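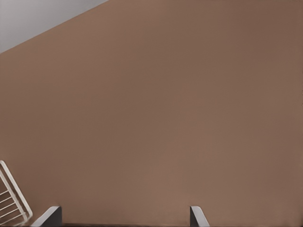

4. Checking a simulated result before you quote it

Read this section before you put any number from the bowl-and-rack task into a report. The Plernen policy has been described as solving two-arm table work. We have our doubts, and the steps below are how we test claims of that kind at Flirholm.

4.1 Before you start

1. Load the bowl-and-rack set-up in Parkevent and leave the lighting at its default.

2. Open the wrist view and the overhead view side by side. The wrist view can be mostly plain brown with a bit of white rack in one corner. Keep those stills. The policy has to act on them too.

3. Reset the random seed. Do not reuse the seed from the training run, even to "get a feel for it".

CAUTION: A high score on the training seeds tells you very little. Emilian Onu got 44 good runs that way in February and 7 of them held up on fresh seeds.

4.2 Running the check

4. Run 20 trials with the teal bowl, the rack and both small capped objects on the table. Let each arm start from its own rest pose.

5. Pause each trial when a gripper first reaches the rim of the bowl. Save the overhead still with the trial number.

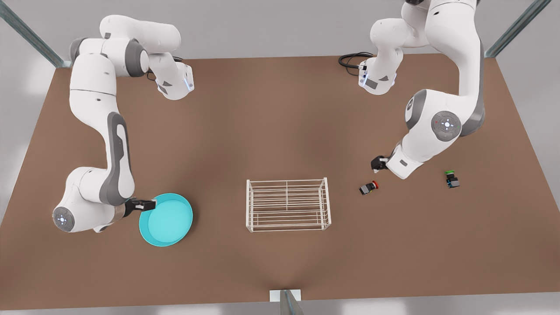

A still like this is good evidence of where the arms were and poor evidence of anything else. Fingers at the rim may be a grasp or may just be contact, and the simulator is generous about both. Go to the contact log before you write "grasped".

6. Note what the other arm is doing at the same moment. A gripper hovering near the red cap has not pressed it or picked it up. Score it as "near" unless the log says otherwise.

7. Repeat steps 4 and 5 with the red and green caps swapped. If the left arm still goes to the old spot, it has learned a position and the colour means nothing to it.

NOTE: Marius Husar thinks step 7 is too harsh for a first pass. Eirini Vasilakis and I disagree. Run it anyway and report both figures.

4.3 Writing it up

8. Give the number of trials next to every percentage. The Oprea write-up left this out and we still can't tell what was measured.

9. List failures by type: missed bowl, dropped bowl, wrong object, arms too close. Do not lump them together as "other".

10. Say plainly that the result is simulated - in the first paragraph, and again in the caption of any still.

CAUTION: Nothing in this section shows that the method will work on real arms. Friction at the rim is a setting in a file, and changing it by a small step can turn a good afternoon into a bad one. Have 2 people score the logs separately before anything leaves the group. Send disputed trials to Tudor Toma with the seed and the log attached.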